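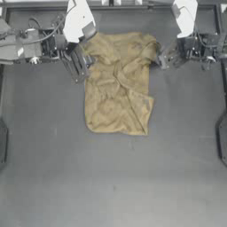
Keep the Clothes You Have

November 22, 2021

Every December the town of Jarnham holds a coat drive, and every December the church hall fills up with things that are not coats. Last year I helped sort. We took in 322 bags. Most of what was in them was T-shirts, and most of the T-shirts had nothing wrong with them.

I don't think people give away that much clothing out of kindness. I think they give it away to make room. A shirt costs less than lunch now, so we buy one for a fun run or a weekend at the lake, and a year later it goes in a bag. The bag feels like a good deed. It is closer to taking out the trash, only somebody else has to do the sorting.

Danilo Salazar ran the mending counter at Flakau, the dry cleaner on Mill Street, until it closed. He told me he used to fix roughly 53 garments a week. By the end it was 4, and those were mostly wedding clothes. He charged six dollars for a seam. People would look at the price, look at the shirt and say they could get a new one for that.

They were right about the price, and that is my complaint. When a repair costs as much as the thing itself, asking shoppers to have better habits will not do much. I would rather see the county drop the sales tax on repairs and let the schools teach sewing again. My middle school had a room with machines in it. I made one bad pillow there, and I can still sew on a button.

Traian Ursu, who reads these columns before I send them in, says I am being hard on people with small closets and no time. Maybe so. I own too many shirts myself - I went through the dresser before writing this and found two with the tags on. I am keeping them, and I am not buying any more until the old ones wear out.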